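Features > Workshop > Robots

Two grippers, one table, no winner yet

December. Words: Angharad Probert

Half past eight on a Saturday and the Urkov gripper has dropped its fourth paper clip. Two fingers, rubber pads, lovely on anything fatter than a pencil. Clips, no. It nudges them along the wood until they fall off the far side.

The Lelenholm does better. Slower, though. Three fingers, thin steel nails on the tips, and a controller that wants restarting whenever you change the grip force. It costs 3,000 pounds more and you feel every one of them when the thing stalls.

We gave both arms the same job: tidy a desk. Pens, clips, highlighters, all into a box. 50 goes each, same lamp, same camera overhead. Jenkins, the software we ran on both, learns from people doing the task first, so before any of that somebody has to sit down and tidy. And tidy again. Marker bands go on both wrists and the cameras follow the patterns.

Wearing them is odd for ten minutes, then fine. The white modules hang under your wrists and knock the table if you reach too low. Worst bit is turning a hand palm up, the pattern goes out of sight and teh track jumps. We lost two good runs that way.

Small stuff is where hands show off. You pick up a highlighter without thinking, and a clip gets pinched, slid, rolled against a thumb. Neither gripper has a thumb worth the name.

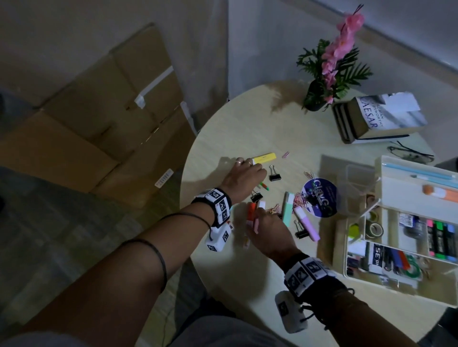 The Teto camera

Bought it for the close work, low hopes. Quick to set up, 4 screws and a cable. Picks out black binder clips no trouble but shiny clips in a heap come back as one lump, and both arms then grab at the middle of it. A softer lamp helped. Moving the camera lower helped more.

So which one? For bottles, boxes, marker pens, the Urkov, and keep the change. For clips I'd want the Lelenholm's nails on the Urkov's wrist, which niether firm will sell you. The pads are off at the moment. Trying thinner ones on Saturday.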